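Nelly Usuga was paid to teach a hand that did not exist. Each evening in February she opened the Plurkside program and moved the gripper over the same wooden board, and each attempt was saved for the machine to learn from.

Pornstead wanted 4,000 attempts. She had 966.

"Do you keep the bad ones?" her mother asked.

"Yes. It must see those also."

She thought about this for a while – then she put her fingers back on the keys.

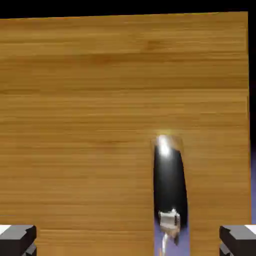
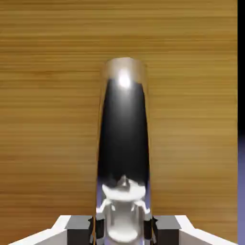
From Nelly's attempts: the knife, then the shiny cylinder.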